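Quick one today because it's already 11pm and I have paint on my elbow.

So the desk lamp. I've been putting off this post since May, mostly because I kept changing my mind about it. Short version: I like it, I'm keeping it, the cord drives me nuts.

Background for anybody new. I do small paper stuff at home - cards, tags, a few folded boxes - and the ceiling light in that room is terrible. Yellow, too high, and my own head is in the way of it all the time. For years I just dragged everything to the kitchen. Then I'd have to clear off the kitchen for dinner and lose half of whatever I was cutting. Not a system.
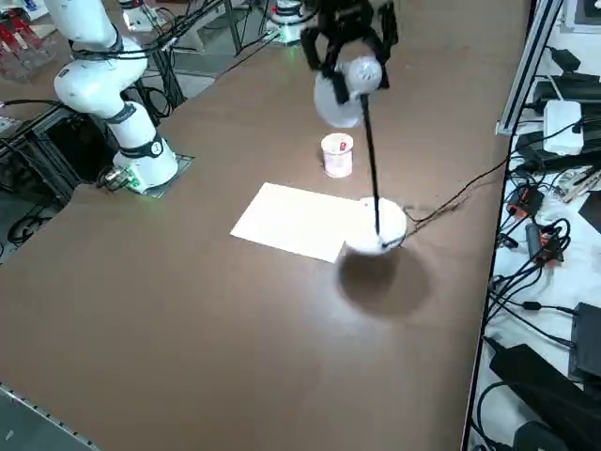 I looked at lamps for way too long. Had 7 tabs open at one point. The Brelura one everybody links to is pretty but it's a clamp, and I don't want a clamp. The Skallholm was the right height and then the shade was this skinny bar thing, and I know me, I would hit it with my elbow in a day. One listing had 1,414 reviews and I read an embarrasing number of them. Mostly people mad about shipping.

What I wanted:

- white
- bendy neck, thin, out of my way
- a real round shade, no bar
- a base that's just a base. No phone charger, no pen cup, no clock

That's it. More than 100 lamps on that site and hardly any of them will leave the clock off.

Set up notes, since I got asked in the comments last time. A brown table soaks up a lot of light, so a lamp that looks blinding on a white desk is pretty comfortable on brown. Put your paper down first, THEN bend the neck. I did it backwards for a week. And go low. Lower than you think. Up high you get a big weak puddle, down low you get a tight bright patch and you can see every pencil line you forgot to erase.
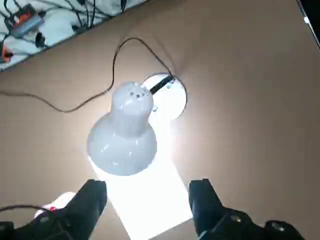 The cord, ok. Thin and dark and it goes wherever it wants. I've tried tape (peeled), a binder clip (fell off), and one of those stick-on Serico hooks, which held fine but was on the wrong side, so now the cord takes the long way and comes back. My current method is I push it to the back and pretend. If you have a trick that doesn't involve drilling, tell me.

Shade gets dusty fast too. White shows everything. Dry cloth, lamp off and cooled down, two minutes. Don't use the spray stuff, it leaves streaks and then you're staring at streaks with a light on behind them.

Oh and move it around! I left mine in the same corner forever because thats where the lamp "goes". Scooted it closer to the middle one night and it was so much better. I'm right handed, so light from the left, otherwise my hand shadow lands right on the cut line.

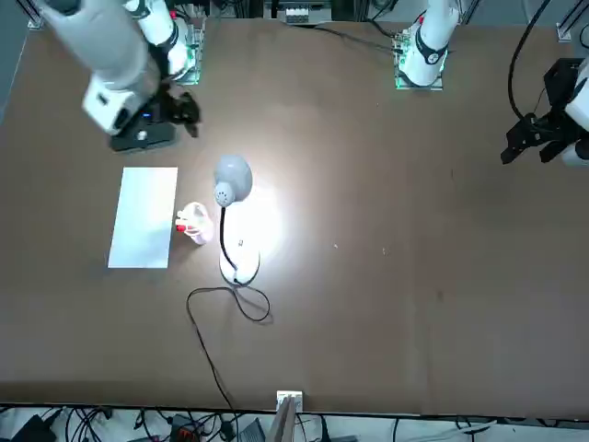
Stuff still on the list: a bigger cutting mat, some kind of tray for scraps, maybe a second lamp for the far end if I find one cheap. There's a shop on Idahosa that had a floor lamp in the window for 130 and I walked past it very slowly. Did not go in. Probably going in.

Anyway the tags are half done and I need them by morning, so that's all I've got. Will post the box template next time, I know I said that last time to.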